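I had 400 set aside for a leader arm, the kind you hold in your hand while a bigger arm copies you, and after a lot of dithering I went with the Risgate Holla. It's been on my bench since September, so this is a proper long-use review (the first week everything feels magical, don't trust anybody's first week).

Setup first. The box has the leader arm, a clamp, a power brick and 2 cables, one of them too short for any desk I've ever owned. Pairing took me an evening, mostly my own fault for skipping the firmware page. After that it just connects! The clamp is great, big rubber pads, hasn't slipped once.

What I wanted it for was recording demos, pick this up, put it there, over and over until there's enough to train on. My last batch came to 253 recordings and I kept 249 of them, and with my old gamepad I'd have been tossing a pile.

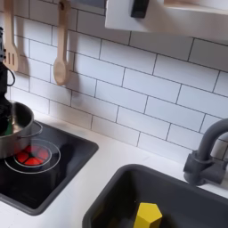
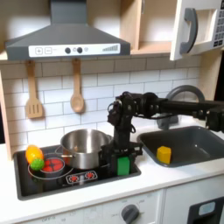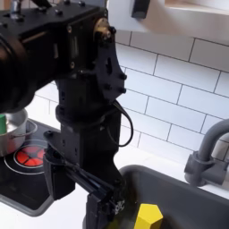
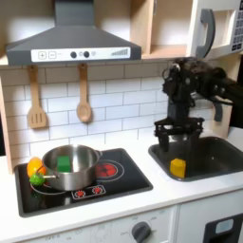 The trigger is where the Holla earns its price for me. It has a light spring and a long pull, so you feel how far you've closed instead of guessing from a number on the screen. Reaching down into something with walls is the real test of that, and a steel pot with a green thing in the bottom, or a yellow block sitting in a toy sink, is just the sort of job where I used to bang the rim with the gamepad. With this I tip my wrist a little, ease in, squeeze. Done. My hand worked it out well before I could have explained it.

Wrist roll is less lovely. There's a stiff spot near the end of the travel and if you push through it the follower arm gives a little hop, which ends up in your recording. I've learned to start with my elbow out so I never get there, but at this price I shouldn't have to.

The Peder software that comes with it is fine. Plain, quick, one big record button, and the foot pedal support is wonderful (get a pedal!!). The delete button sits right beside save, though, and yes, I've hit it. I also tried the Morgan grip, the add-on handle for bigger hands, and sent it back. Too fat for me, and it made the trigger feel mushy.

Four stars. I'd buy it again, with a longer cable in the same order.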